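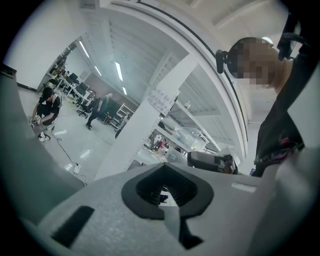
Posted by khai_lam, September 2019
Board: Grippers and End Tools > Faults and Fixes
Replies: 9

OK so I finally have a fault interesting enough to post! We have hand-held grippers in our shop, light gray body, dark rubber pad with the V notch in it. You walk around, grab things, the camera on the tool records, and later the arm learns from it. I love these things. I would carry one to the grocery store if they let me.

Problem: one of them keeps losing its jaw position in the middle of a run. The video carries on fine but the jaw reading sticks at whatever it was, so as far as the software knows the fingers never close. We had 147 recordings from that tool this month and 17 of them are bad. Never the first one after power on. I have swapped the cable, reflashed the board and cleaned the pad. Anybody seen this?

loan_ngo wrote:
Yes!! Same thing here in June, and it drove me up the wall. Check the little connector where the jaw sensor plugs into the board. Ours was seated but the latch wasn't down, and it only let go when somebody squeezed hard.

khai_lam wrote:
Oh that's a good one. Opening it up after lunch.

Rizk_H wrote:
Before everybody goes inside the tool, look at the floor in your photo. You've got a black cable running across open floor to a power strip, with a person crouched right there and another one walking through. If that strip feeds anything you're recording with, one foot in the wrong place and you have a dropout. You also have a trip hazard, and I care about that a lot more than the 17 files.

khai_lam wrote:
Fair on the cable. It does get moved around a lot. But if power dropped I'd lose the video too, wouldn't I? The video is perfect the whole way through.

Rizk_H wrote:
Depends how it's wired. If the jaw board has its own supply it can brown out and come back with the old value still sitting in memory. Seen it on a Castaño bench unit. And please tape the cable down anyway. People wearing head rigs and looking down at their hands do not see their feet. I've had one person go over at our place and it wasn't funny, she landed on her wrist with the gripper still in her hand.

son.phung wrote:
I disagree with Hala on the brownout. A brownout would be random. Khải says it's never the first run, and to me that smells like heat. Try this: leave it on for an hour without touching it, then do a run. If it sticks right away, it's warm parts and you can forget about the cable.

Rizk_H wrote:
"Never the first run" out of 17 bad ones is not much to go on. How many first runs were there?

khai_lam wrote:
19 power-ons, so 19 first runs, all good. Hmm. OK, when you put it that way it could just be luck.

son.phung wrote:
Could be. Still a cheap test though!

khai_lam wrote:
UPDATE and I'm so happy. Did Sơn's test first: left it on for an hour, no fault, ran it six times, no fault. Then opened it. Loan, your connector was latched fine, but one of the sensor wires right next to it was pinched under the edge of the case. Insulation flattened and a bit of copper showing. When I squeezed the grip while watching the raw numbers, the reading froze. Let go, still frozen. Power cycle, back to normal. I could do it on demand, I must have done it a dozen times just for fun.

New wire, routed the long way around the screw post. Also added a check in the recorder -- if the jaw number doesn't change at all for 809 samples while the tool is moving, it beeps at you. Should have had that from day one. And the cable is taped down, Hala :)

loan_ngo wrote:
Pinched wire! So close to my guess, I'm claiming half. Can you share the beep code? We'd use it tomorrow.

Rizk_H wrote:
Good find, and thanks for the tape. I'd open your other grippers too. If they were all put together by the same hands there may be another pinched one waiting. I also don't like that the board holds a stale number without raising an error. On a tool a person carries, that costs you data. Send the same number to a powered arm and it may keep closing on something it already has.

son.phung wrote:
OK, that one I agree with. Heat theory officially dead, I'll live.

khai_lam wrote:
Opening the others this week. Loan, code is coming, I need to take our folder names out of it first. And yes Hala, I'm going to make the board send an error when the reading goes stale. If anyone has done that on the Nondura board please tell me which pin you used, the manual is a mess.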